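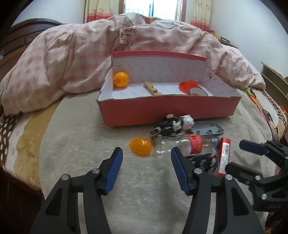
Support > Album Preorders & Digital Codes > Troubleshooting
Posted in December by the ticket owner

Okay, logging this as I go so I don't have to explain it all again to the next support person. I preordered the new Kundlow mini album through the Sriwong shop (the deluxe version, with the digital download and the code for the comeback livestream). The physical order has been fine. The code is the problem. I type it in, the little wheel spins, and I get "code not valid in this region." I live in Ohio and I bought it from the US store!

First thing I tried was the obvious stuff. Logged out, logged back in, cleared the cookies, retyped the code by hand in case I'd picked up a space when I pasted it. Same message. Then I tried my phone on mobile data and got a different error, just "something went wrong," so I guess that counts as variety.

Opened the ticket after that. The auto reply said to wait 15 minutes between attempts or the account gets locked, which would have been great to know before I'd tried 6 times in a row. Sure enough, locked. I made tea and watched the teaser for the title track again (the one with the rooftop dance, so good, the bridge is going to destroy me live).

Unlocked again at 7:40 p.m. Tried once more in a private window, no luck. Wrote back on the ticket with a screenshot and my order number, and asked if the zero in the code might be a letter O, because in that font they look exactly the same. I tried both ways and it didn't matter.

Reply from support: my Sriwong account region was set to "Other." I never picked that! I think it happened when I linked my old Werkberg fan club login, the one I made years ago for the Drorkitz tour presale, back when they didn't ask for a country at all. So the shop knew I was in the US and the streaming side had no clue.

What they had me do:

Account > Linked logins > unlink Werkberg
Account > Region > United States > Save
Log out on every device
Wait 10 minutes, log in, enter the code

Didn't work the first time, because I forgot I was still logged in on my tablet. Logged out of that too, waited again, and the code went through! The album showed up in my library with all four tracks, and the livestream page now says "ticket confirmed" with a countdown.

Still open: my fan club badge disappeared when I unlinked the old login, and I'm scared to link it again before the show in case it flips my region back. I've asked support if that's safe and I'm leaving this ticket open until they answer.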